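ガラン・アメリカンフットボールクラブ 運営会議 議事録

日時：2025/11/30 午後
場所：ワムゲート事務所 会議室
出席：リベラ（エドガルド・リベラ、議長）、アキノ（エドガルド・アキノ、ヘッドコーチ）、エスピリトゥ（エドガルド・エスピリトゥ、会場・用具）、ルンルアン（ウサー・ルンルアン、広報・集客）
記録：コンソラシオン・ベルモンテ

エドガルドが三人いるため、本議事録は前回どおり姓で記す。発言の要約は記録者による。要約に不服のある者は、次回の冒頭で「そういう意味ではなかった」と言う前に、どういう意味だったかを書面で出してほしい。

1．前回議事録の確認

10月の議事録について、アキノより「守備の立て直しは順調」と発言した覚えはないとの指摘があった。記録者のメモには残っている。協議の結果、「守備の立て直しに着手」に修正することで承認。なお、何をもって着手とするかは決まっていない。

持ち越し事項のうち、スポンサー向け報告書は未提出。リベラによれば九割方できているとのこと。前回も九割方であった。期限を改めて設けるようルンルアンが求め、次回会議までとした。

練習用ダミーの補修は完了。エスピリトゥが現物を確認済み。縫い目が開いていた一体は、縫い直しても同じところから開くのではないかとアキノが懸念を示したが、まだ使っていないので分からない。

2．今季の観客動員について

ルンルアンより今季ホーム最終戦の報告。発表した入場者数は2234人。クラブのホーム戦としては過去最多であり、地元紙にもこの数字で載った。

エスピリトゥより、当日スタンドで見た感じとはだいぶ違うとの発言。バックスタンドの上段は誰も座っていなかったし、売店のホットドッグは余った。2234人が来て余る量は仕入れていない、という。

ルンルアンの説明では、数字は配布済みの招待券、前売券、当日券、選手家族の登録分を足したものである。そのうち前売は572枚。当日券の枚数は売上の集計がまだ締まっていない。招待券は配った枚数で数えており、実際に使われた枚数ではない。

記録者より、配った枚数を足したものを「入場者数」と呼ぶのは無理があるのではないかと質問した。リベラは、リーグの他クラブもそうしているはずだと答えた。どのクラブがそうしているのかを尋ねたが、具体的な名前は出なかった。アキノは、選手には満員に近いと伝えてあるので今さら減らすと士気に関わると述べた。これに対しエスピリトゥは、選手はフィールドからスタンドを見ているのだから、とっくに知っているだろうと述べた。

来季からは入場口で半券を数えた値を「入場者数」、券の配布数は「発券数」として分けて出すことに決定。今季分の発表については訂正するかどうかで意見が割れ、結論を出さなかった。ルンルアンは訂正に賛成、リベラは反対、アキノは「どちらでもいいが、するなら早く」。記録者としては、スポンサー報告書にどちらの数字が載るのかを気にしている。リベラは「両方載せる手もある」と答えたが、両方載せた場合に説明文を誰が書くのかは答えなかった。

3．来季のホームグラウンド

エスピリトゥより、現在のワムゲート市民グラウンドとカンダード競技場の比較について報告。カンダード側から、秋の土曜の枠を優先的に回せるとの申し出が口頭であった。書面はまだない。

カンダードの利点として挙げられたもの。人工芝が新しい。照明がある。ロッカーが二部屋に分かれている。ワムゲートでは試合のたびに相手チームへ部屋を譲り、こちらは用具倉庫で着替えているので、これは大きいとアキノは言う。

難点。ゴールポストが常設でない。サッカーと共用のため、試合ごとに組み立てと撤去が要る。ハッシュマークの線も毎回引き直しになる。施設側は「慣れれば早い」と言っているそうだが、エスピリトゥが先方の担当者に一度でも組み立てたことがあるか尋ねたところ、ないとの返事だった。

交通について。リベラは駅から近いと述べた。エスピリトゥが実際に歩いたところ、ほぼ30分かかった。リベラはバスがあると反論。バスの時刻表をルンルアンが調べたが、土曜の夕方は試合終了の時間帯に便がない。リベラは、増便を頼めばよいと言う。頼んで増えるものなのか、記録者には疑問が残る。

アキノは移転に前向き。水はけの悪い天然芝でこれ以上やると膝を痛める選手が出るとの意見で、この点に反対はなかった。ただし、今季の膝の負傷がすべて雨の日だったかという記録者の問いには、アキノは「体感ではそう」と答えた。受傷日と天候の記録は手元にある。次回までにアキノが突き合わせる。

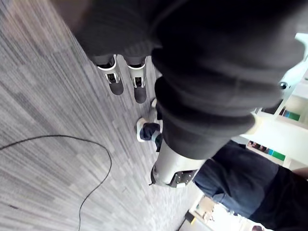
写真1　黒い布のカバーと銀白色の筒状部。左手は灰色のカーペット。

カンダードの使用料については、先方の提示は「現在と同程度」。同程度というのが照明代込みなのか別なのかで話がまるで変わるので、エスピリトゥが見積書を取る。見積書が届くまで、選手にもスポンサーにも移転の話はしないこと。これはアキノから特に念押しがあったが、ルンルアンによると選手の間ではすでに広まっており、発信元はコーチ陣のようだとのこと。アキノはこの点についてコメントしなかった。

決定：見積書を待つ。ワムゲート側の来季分の仮予約は、取り消さずそのまま維持する。

4．ドロルトナーの導入提案

リベラより、選手の走行データを測定するサービス「ドロルトナー」の紹介があった。背中に入れる端末と分析画面のセットで、営業担当からデモを受けたとのこと。配布資料には「負傷リスクを大幅に低減」「導入クラブの勝率向上」とある。

質疑は長くなったので要点のみ記す。

大幅とはどの程度か（ルンルアン）。資料に数字はない。リベラは、営業担当が口頭でかなりの割合を言っていたと述べたが、その割合は思い出せなかった。

勝率の向上はどのクラブとの比較か（記録者）。資料のグラフには縦軸の目盛りがない。棒が二本あり、右のほうが高い。アキノは「右のほうが高いのは確かだ」と言った。

ラインの選手に意味があるのか（エスピリトゥ）。走行距離を測っても、センターやガードは一プレーで数歩しか動かない。資料の事例はサッカーとラグビーばかりで、アメリカンフットボールの例は見当たらなかった。リベラは、レシーバーだけでも価値はあると回答。それならレシーバーの人数分だけの見積もりを、という話になったが、最低契約数があるらしい。最低がいくつなのかは確認が要る。

誰が見るのか（ルンルアン）。練習は平日の夜で、終わればコーチも選手もすぐ帰る。データを取り込み、整理し、翌週のメニューに反映する作業を誰が引き受けるのか。アキノは自分が見ると言った。記録者から、試合映像の共有フォルダが10月の第二節から更新されていないことを指摘した。アキノは、映像と数字は別だと答えた。

肩パッドとの干渉（エスピリトゥ）。端末は専用の下着の背中側に入れる作りで、その上からショルダーパッドを着けることになる。転倒時に背骨に当たらないか。リベラは「薄いから大丈夫」。実物を持ち帰っていないため、厚みは確認できない。アキノもここは気になるとして、実物を見るまで賛成しないと述べた。

費用については年額契約で、初年度は割引がある。二年目以降の額は資料の裏面に小さく「別途お見積り」とあった。

リベラは、無料の試用期間があるのだから試すだけ試せばよいと主張した。ルンルアンは、以前入れた動画編集ソフトも無料の試用から始まり、解約し忘れて一年払ったと指摘。当時の担当者については本会議では追及しないことになった。

決定：導入は見送りではなく保留。ただし次の三点がそろうまで再度の議題にしない。アメリカンフットボールでの使用例、端末の実物、二年目の金額。リベラが先方に依頼する。記録者の印象では、最初の一点がいちばん難しい。

5．チーム編成とコーチ体制

アキノより来季の方針説明。攻撃はランを減らし、短いパス主体に切り替えたい。今季の得点が後半に落ち込むのは相手にランを読まれているためだという。

エスピリトゥは、後半に落ち込むのは単に疲れているからではないかと述べた。登録選手の多くが攻守両面に出ており、第四クォーターには誰の足も止まっている。パス主体にすれば時計が止まる回数が増え、守備の出番も早く回ってくる。疲れた選手がもっと疲れるだけではないか。

アキノはこれに対し、夏に走り込みをするので問題ないと回答した。今年の夏も走り込みはしていた。参加率をルンルアンが出欠表から拾ったところ、八月は半数に届かない日が続いていた。アキノは、来年は届くと言う。根拠を聞いたところ、キャプテンがやる気になっているとのことであった。

攻撃コーディネーターを新たに置く件。アキノは知人に声をかけており、感触はよいという。感触がよいという表現は昨年の守備コーチの件でも使われ、その方は結局来なかった。そこで今回は、本人と会うか電話で話すかしてから議題とする。アキノ了承。

クォーターバックについて。控えの育成が進んでいないことは全員の共通認識。アキノは若手二名を競わせると述べた。そのうち一名は春から転勤の可能性があると本人がルンルアンに話しており、アキノは初耳とのこと。競う相手がいなくなるかもしれないので、早急に本人に確認する。

セーフティの補強も話題に出たが、毎年出る話なので割愛する。新しい内容はなかった。

6．春の体験会

ルンルアンより企画案。フラッグフットボールの体験会を春に開き、新入部員とファンの両方を増やす。場所はワムゲートの小学校の校庭を想定。

昨年の実績は、参加申し込みが271件。リベラはこれを大成功と評価しており、今回の案内にもこの数字を大きく載せたいという。

記録者より、申し込みのうち来場したのはどれだけかと質問。受付名簿が当日の雨で濡れて一部読めなくなっており、確定できない。ルンルアンの記憶では「かなり減った」。その中からクラブに入ったのは一名で、その一名も夏前に退部している。退部の理由は、練習が思っていたのと違ったからだと本人から聞いたとエスピリトゥが補足した。体験会ではヘルメットもパッドも着けず、笑って走り回って終わるので、違うのは当然だという。

アキノは、体験会の最後に防具を着けてもらう時間を作ることを提案。エスピリトゥは、子どもに合うサイズの防具がないこと、保険が防具着用の接触を含むか分からないことを挙げた。保険の内容はルンルアンが確認する。着けるだけで当たらなければよい、というアキノの意見に対しては、着けた人間は当たりたがるというのが出席者の大方の見方であった。これにはアキノも反論しなかった。

案内に載せる数字については、議題2と同じ問題があるため、「申し込み」と明記しない限り使わないこととした。リベラは、そこまで細かく読む人はいないと述べた。

決定：開催の方向で準備を進める。名簿は紙と別に控えを取る。入部につながらなかった理由を、昨年の参加者のうち連絡のつく人に聞いてみる。聞いてどうするのかとリベラから質問があり、聞いてから考えることになった。

7．用具および備品

エスピリトゥより報告。

ヘルメットの再検定に出すものと廃棄するものの仕分けが終わった。廃棄分の中に、選手が「まだ使える」と言って持ち帰ろうとしたものがあった。内側のパッドが固くなっており、使わせるわけにはいかない。持ち帰りを防ぐため、廃棄分には油性ペンで大きく印をつけた。後日、印を落とした跡のあるヘルメットが一つ見つかったため、フェイスマスクを外して保管している。アキノから当該選手に話をする。どの選手かは全員おおよそ見当がついているが、本議事録には書かない。

ダウンマーカーとチェーンの長さについて。最終戦で相手方から「チェーンが短いのではないか」との申し立てがあった件で、エスピリトゥが巻尺で測った。短くはなかった。わずかに長い。つまりこちらも損をしていたことになる。いつから長いのかは不明で、アキノは第三節の第四ダウン失敗を挙げて悔しがったが、両チームとも同じチェーンで測っているうえ、あのプレーは映像で見てもかなり手前で止まっている。チェーンは交換する。

給水ボトルの紛失が続いている。毎回補充しているのに減る。記名をしても減る。対策として、各自持参に切り替える案が出た。忘れた選手にどうするかで議論になり、結局クラブで少数を用意しておくことになった。今と何が変わるのか、記録者にはよく分からない。

8．その他

リーグからの通知。来季、延長戦の方式が変更される可能性がある。通知文には「検討中」とあるのみ。アキノは確定と受け止めて練習計画に入れているが、確定ではない。

年末の納会について。会場はいつもの店で仮押さえ済み。最優秀選手の選び方を投票にするか、コーチが決めるかで意見が分かれた。昨年の投票では、投票用紙が選手の数より多く回収された。リベラは誤差の範囲と言うが、用紙の枚数に誤差があるのはおかしい。今年は用紙に通し番号を振り、ルンルアンが手渡しする。

クラブのスローガンについて、リベラより来季は「頂点へ」としたいとの提案。今季の順位は下から二番目であった。エスピリトゥから、まず入れ替え戦を避けることを目標にしてはどうかとの意見が出たが、スローガンにはしにくいということで保留。

9．宿題一覧

リベラ：スポンサー向け報告書の提出。ドロルトナーへの確認三点。
アキノ：負傷日と天候の突き合わせ。コーディネーター候補との面談または電話。若手クォーターバックの転勤の有無。ヘルメットの件で選手と面談。試合映像フォルダの更新。
エスピリトゥ：カンダードの見積書（照明代の扱いを明記してもらうこと）。チェーンの交換。
ルンルアン：当日券の集計。体験会の保険確認と昨年参加者への聞き取り。納会の投票用紙。
ベルモンテ：本議事録の配布。今季の入場者数訂正について、訂正文の案と訂正しない場合の説明文の案を両方作る。

次回の日程は、アキノの勤務表が出てから調整する。勤務表は今週中に出るとのことだったが、前回も同じ説明で二週間かかったため、候補日は先にルンルアンから全員へ送る。

以上
記録　コンソラシオン・ベルモンテ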